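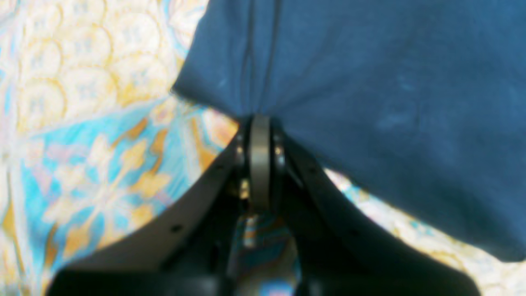

One reader of the May draft wrote that we were making the problem harder than it needed to be: a hand meant for cloth should have suction or needles, and a pair of stiff fingers will either miss the top layer or take everything under it as well. We agree with the second half of the remark. The Moltavero hand was built to find out how often each of those two things happens, and whether a small shop can bring the number down with parts it can make itself.

Figure 3. Tip of the two-finger hand pressed into dark blue cloth on a patterned fabric, with creases in the cloth running to the contact point.

4. Grasping Cloth on Cloth

4.1 Setup

All of the work in this section was done on a bench in the shared shop at Dukholm. The arm was already there and was not changed. The hand bolts to the last joint with an adapter turned on the shop lathe, and the drive is a Karpenko gear motor pulling a single link that closes both fingers together. A Merkow board reads the motor current and stops the motor when the current passes a set value. There is no force sensor in the fingertips. We considered adding one and decided to see first how far the current reading alone would take us.

The bench top was covered with a printed fabric, and the cloth to be picked was laid on top of it. This is the case that gives the most trouble at home. A shirt on a bare table can be pinched with little risk, and the worst result is a scratched table. A shirt on a bedspread is different. The fingers touch two fabrics that give in much the same way, and the motor current looks nearly the same whether they have closed on one or on both.

A print was chosen for the lower layer for a practical reason as well. With a dark cloth over a light print, a person checking the recording can tell the layers apart at once. We did not use color in the control program. The program knows the height of the bench, the thickness of the lower fabric when flat, and the motor current, and nothing else.

4.2 Approach and pinch

Each attempt has the same steps. The arm moves over the chosen point with the fingers open. It comes down until the tips reach the commanded depth, waits for the cloth to settle, and closes. When the current limit trips, the arm goes straight up and holds. A person then writes down the result as one of four kinds: top layer only, both layers, nothing, or dropped during the lift.

Depth mattered more than any other setting. If the fingers stop too high, they slide over the surface and come together on air. If they go too low, the cloth under them is pressed against the lower layer, and closing the fingers drags both toward the middle. Between these lies a narrow band in which the top cloth bunches up into the gap and the lower one stays where it was. The width of that band depends on the cloth. It was widest for soft, worn fabric and almost absent for a stiff new canvas, which we dropped from the later runs.

We first set the depth by hand for each fabric. That worked but took longer than the picking did. The present version touches down once at the edge of the bench, where there is only the lower fabric, and stores the arm height at which the current starts to rise. The pinch depth is then given as an offset from that height. One offset served for all the soft cloths. We kept a second one for towels.

Folds that are already in the cloth help a great deal. A ridge standing between the fingers can be taken without pressing down at all. Flat cloth has to be made to form its own ridge, and for this the tips need some grip on the surface as they come together. Bare plastic tips did poorly. We tried tape, cork and a cut-up bicycle tube, and stayed with the rubber because it was easy to replace when it got dirty.

Figure 4. Blue cloth gathered into a ridge between the two fingers. Patterned surfaces are in view at both sides of the cloth.
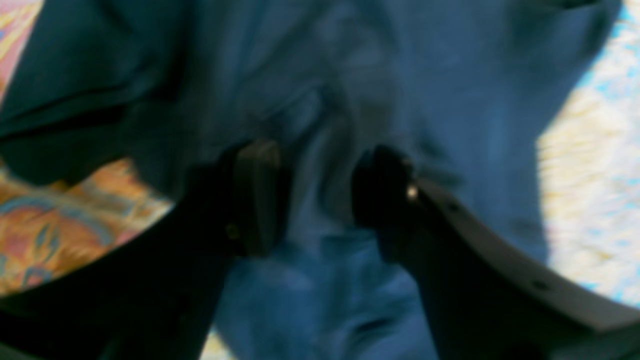 It was suggested to us at the shop that the fingers were closing too fast, and that a slower pinch would let the lower layer slip back out before the grip was complete. We tested this by running the motor at full speed and then at half speed, 60 attempts each, with the same cloth and the same offset. At full speed the hand brought up both layers 20 times. At half speed it did so 13 times. The difference is in the direction the suggestion predicts, and we have used half speed ever since, but a single pair of runs on a single cloth is thin evidence and should be read that way.

Slower closing has a cost. The motor current at low speed is noisy, and the limit sometimes trips before the cloth is held. Most of the drops in the half-speed run were of this kind. Raising the limit cured the early trips and brought back some of the double picks. We settled on a value between the two by trial, and we do not have a good rule for choosing it.

4.3 Wear and repairs

The log kept by the board shows 3421 closures from the first bench test to the end of this work, including those made while tuning and those made by people trying the hand out. The link has not needed attention. The screws that hold the fingers did work loose, and we now check them before each session with a drop of thread lock on the ones that can take it. Lint was a bigger nuisance than we had expected. It packs into the opening between the finger plates and has to be picked out with tweezers, and a hand that has not been cleaned shows a higher resting current. Anyone copying the design should leave that opening wide enough to reach into.

The adapter was made twice. The first was bored off center by a small amount, which put the tips to one side of the commanded point. On rigid objects this had gone unnoticed. On a narrow fold it was enough to make one finger land on the ridge and push it over.

4.4 Limits

We picked cloth and held it up. We did not fold it, hang it, or put it anywhere in particular. All of the points were chosen by a person, so the results say nothing about how well a program could find a good place to pinch. The fabrics came from the shop rag bin and from our own homes, and they were soft from use. New cloth would likely do worse. We also made no attempt to compare the hand with suction or needle grippers, and the reader who raised that question may well be right about production use. For a home build the parts on hand decided the matter.

The drawings for the fingers and the adapter are in Appendix B. The current limit and the two offsets are listed there as well, with the caution that they belong to our motor and our bench height.

Previous section | Contents | Next section | Appendices

Filed under: Workshop Papers > Robot Hands > Soft Materials

Last updated: Saturday, September 1, 2018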